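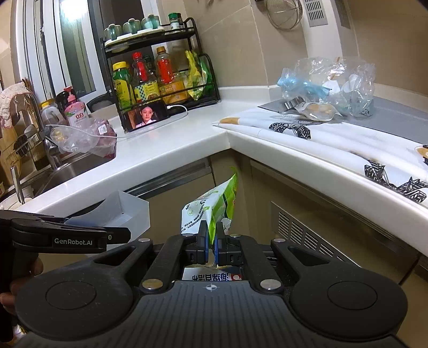

How to handle soft packets with a hand-held gripper in a home kitchen

Last updated 1 Nov 2022

These are the working rules we use at Prolotik for recording in kitchens. They apply to packets, pouches and bags, which crumple and slip more than boxes or jars do. Read them through before your first session at Jidville.

Before you start

Wipe the finger pads with a dry cloth. Check that both fingers close evenly and that no pivot pin has worked loose. If one has, tag the gripper and take another.

Leave the kitchen as the household keeps it. Do not clear the worktop or turn labels to face you. Move only glass that stands within reach of your elbow, and put it back afterwards.

Find out where phone chargers and other leads run. Do not carry a packet over them if there is a way round.

Picking up

1. Open the fingers wider than you think you need.
2. Come in level, with the wrist straight.
3. Close on the lower part of the packet until it stops sliding, then stop squeezing. A packet of up to 200 g needs very little.
4. Hold still for 2 seconds before you lift.

A packet may be held upright or upside down. Both count as good takes. What does not count is a packet steadied with a bare hand, or pressed against your chest.

With two grippers

Keep the second gripper to one side until it is needed. The two sets of fingers should never close on each other. When passing a packet across, let the second gripper take hold before the first lets go.

Near the sink

Keep the housings away from the taps. Heavy items, meaning anything over 1000 g, are outside these rules and go on the Abdella sheet.

If you drop something

Carry on recording, pick it up with the gripper and mark the take as a drop. Split packets go in the bin and are noted on form 68, which was changed in July. Old copies are no longer accepted.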